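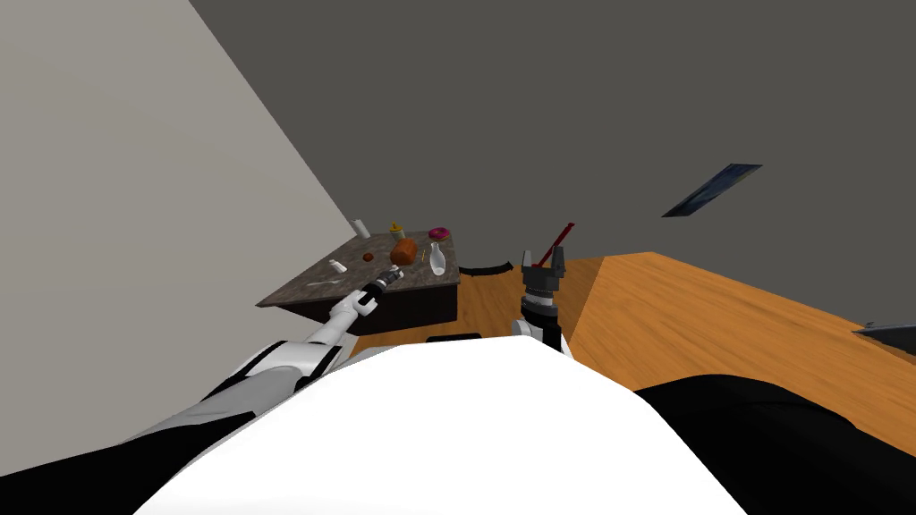

Start Projekte Werkstatt Küche Software Archiv Kontakt

Tisch abräumen in der Simulation: Tipps zu Planung und Greifern

Zusammengestellt von Oriana Ulloa, Stand Februar. Die Werte gelten für den Planer Turketti mit der Küchenszene Kokari.

Reihenfolge festlegen. Flache Teile an der Vorderkante zuerst, hohe Flaschen zuletzt. Ein liegender Becher und dünnes Besteck brauchen eigene Greifposen – die Standardpose von oben rutscht bei beiden ab.

Kollisionskörper vereinfachen. Für Brot und Donut genügt je eine konvexe Hülle. Das Loch im Donut geht dabei verloren; wer durch das Loch greifen will, zerlegt das Modell in Einzelkörper. Flaschen mit engem Hals als zwei Zylinder anlegen.

Arme getrennt planen. Hält der rechte Greifer ein längliches Werkzeug, gehört dieses als fester Anhang in das Robotermodell. Sonst plant der linke Arm ungehindert hindurch. Nach dem Ablegen den Anhang wieder löschen.

Abtastung begrenzen. 4000 Stichproben je Anfrage reichen für eine Tischplatte. Zeitlimit 200 ms, danach neue Startkonfiguration. Mehr Rechenzeit bringt an der Wandecke kaum Gewinn.

Abstand zur Platte. In Navarrete den Sicherheitsabstand für die Anfahrt auf 51 mm setzen, für den letzten Abschnitt abschalten.

Boden nicht vergessen. Gegenstände neben dem Schrank ebenfalls eintragen, auch flache. Fehlt einer, stimmt die Belegungskarte nicht.

Handgelenk bei 170 Grad sperren – darüber springt die Inverskinematik zwischen zwei Lösungen.

Ältere Szenen aus Prernosthorpe vor dem Import auf Meter umrechnen.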